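**Kamath season two – is anyone buying this "record audience" claim?**

**reelgrump**

The Zillunex press release went up this morning and every entertainment site has copied it word for word. "Kamath returns as the most loved drama on the platform." Most loved by what measure? They don't give a viewing figure anywhere. The only number in the whole thing is 2,050, which is how many people were at the fan screening in February, and those tickets were free.

I watched all of season one. Andor Vida was good in it. The rest was people walking down hallways looking worried.

**mossy_lane**

I liked the hallways.

They never give viewing figures, so I don't see why this one is suspicious. Binumard got the same treatment last year and that really was a hit. My mother watched it and she doesn't watch anything.

**reelgrump**

> Binumard got the same treatment last year and that really was a hit

Was it? It was announced as a hit. Then it was canceled two months later with a nice note from the producers about "telling the story we wanted to tell."

**tapehiss**

Binumard was canceled over money, that was in the trades. The lead wanted more per episode and they wouldn't pay. Has nothing to do with how many people watched.

**mossy_lane**

"In the trades" meaning one unnamed source, if I remember right. I wouldn't hang much on it either.

**tapehiss**

Two sources. But fine.

**quarterpast9**

Can we talk about the interview instead? Vida says he did all his own driving in the new season and learned the cello in six weeks. I play the cello. You do not learn the cello in six weeks. You learn to hold it so it doesn't look stupid from the left side, and then they cut to somebody else's hands.

I went back through season one over breakfast with the sound off, just to see how they shoot him. Every time he does something difficult he's either in a wide shot or behind a door. The piano scene in episode four is the worst for it – nine cuts before he stands up.

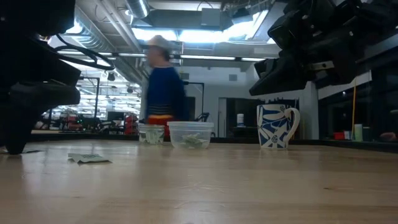 ### Merged from "Vida quotes – real or PR?"

*Mod note: same topic, same people arguing. Keep it here please. – Pell*

**dunnoverse**

I was at the February screening, so I can answer one thing. He told the cello story on stage and it was eight weeks then. He also said a couple of bars, and the interview has him playing "the whole piece." I think the writer puffed it up.

**quarterpast9**

A couple of bars I'd believe.

**reelgrump**

Or he did, and the writer just typed it. Actors on a press tour tell the same five stories and they get bigger every stop. How was the episode?

**dunnoverse**

Pretty good? Slow start. The crowd was very warm, but there was a host telling us when to be warm, so take that how you like. I left before the Q&A finished to catch my train.

**tapehiss**

The user score on Nerutent is 8.9 already and the season isn't out. It had 354 votes when I looked at lunch and 421 an hour later. Unless everyone at that screening went home and waited weeks to vote, I don't know what those people have seen.

**mossy_lane**

Fans vote early on everything. It works the other way too, people give ones to shows they've never watched. Nerutent says it doesn't show a title on the front page until it has 500 votes, so it isn't hurting anyone yet.

**reelgrump**

It'll have that by dinner. Then the next press release says "rated 8.9 by viewers."

**mossy_lane**

And if the show turns out to be good, will you come back and say so?

**reelgrump**

Sure. I'll give it three episodes. If there's a hallway in the first ten minutes I'm counting it as a rerun.

**tapehiss**

Does anyone know if it's weekly or all at once? The release says "rolling out," and I can't tell what they mean by that.

**dunnoverse**

The host said weekly, after a double episode to open. He also called the show "Kamat" twice, so maybe wait for the schedule.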